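Unit 6. Textile care and folding, part 2: padded outerwear

Reading: Odgate workbook, chapter on filled garments. Bring one padded jacket to the practical.

6.1 Fill and loft
Fill power is the volume taken up by one ounce of down, in cubic inches. A 600 fill jacket needs more down by weight than a 900 fill jacket for the same warmth. Synthetic fill is not rated this way. Both recover loft slowly after compression, so note the time a garment comes out of storage before measuring thickness.

6.2 Work surface
Use a flat surface larger than the opened garment. The Rudberg table is adequate for children's sizes - adult sizes go on a bed or a clean floor. Close zippers and snaps first. Empty the pockets.

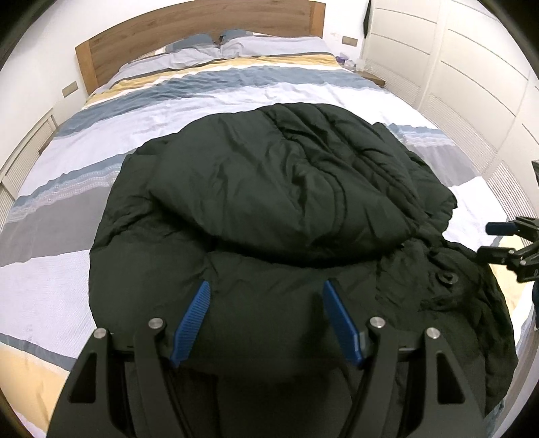 6.3 Starting position
The Besnard fold and the Dokberg roll share one starting position: back up, hood extended away from the folder, hem nearest. A made bed is an acceptable surface, and the duvet need not be pulled tight. The black puffer jacket lies back up on the striped cover with its hood toward the headboard. Its right side is still bunched and has to be opened out before the sleeves are brought in. Smooth from the center seam outward with the flat of the hand. Do not press on the baffles.

6.4 Sequence (Besnard)
Sleeves across the back, overlapping at the cuffs. Sides to the center line. Hood down over the collar. Fold from the hem in thirds. Storage depth on the shelf is 19 inches.

For the Dokberg roll, see 6.5.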